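# The Gentle Squeeze

Ask a robot to pick up a mug and the odds are decent these days. Ask it to fold something soft, and you'll see why people in this field get so excited over laundry. The team at Gonia has spent since April on exactly that problem, with demonstrations gathered by people at home, at their own tables, using hand-held grippers.
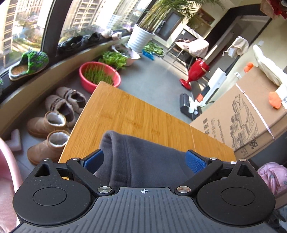
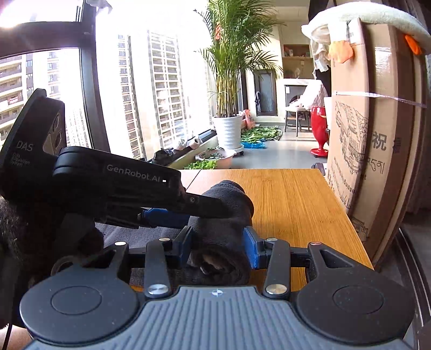
Qusai Rizk has a simple idea about where cloth-handling robots go wrong, and it starts with grip. Most systems learn where to put their fingers and then close them to a fixed width. That works for a box. Soft fabric squashes, slides and springs back, and the right width depends on how many layers are in the way. In a hand-held demonstration, the blue pads come in from opposite sides of a thick gray bundle, and the person at the handle decides how far to go. Rizk wants the robot to learn that decision. His method, called Skerik, treats the opening between the fingers as a running signal, predicted afresh at every step along with the motion of the wrist.

It sounds like a small change, and on paper it is. The model gets the same video and the same motion data as the older one. What's new is a second output that guesses how much the cloth will give over the next moment, and a training rule that punishes the model when that guess and the recorded finger opening drift apart. "You're asking it to expect something before it squeezes," Rizk says. "People do that all day long and never think about it."

The results are a delight to read. On a set of 201 demonstrations, the team trained Skerik and an older fixed-width policy, then ran each one 40 times on a robot arm with towels and fleece that neither had met in training. The job was to lift a rolled item, move it across a table and put it down still rolled. The fixed-width policy managed it 5 times. Skerik managed almost 30!

Jihad Obeidat, who built the test bench, is fondest of the failures. Skerik still struggles with thin cotton, where the fingers touch each other before the cloth pushes back at all. It also hesitates – you can watch the fingers open and close a hair, over and over, before a lift. Obeidat first took that for a bug in the motor code and lost most of a Thursday to it. The motors were fine. The model was changing its mind about the fabric, and damping the signal made it drop more towels, so the twitch stayed in.

There are open questions. All the test items were rolled or bunched to begin with, and a flat shirt is a harder start. The team also doesn't know how much the background matters. Homes are full of plants, shoes and sunlight, and a model could pick up habits from any of it. Obeidat is now running the same bench with the lighting changed between trials, and Rizk has a version of Skerik with a small touch sensor behind each pad, which he hopes will sort out the cotton.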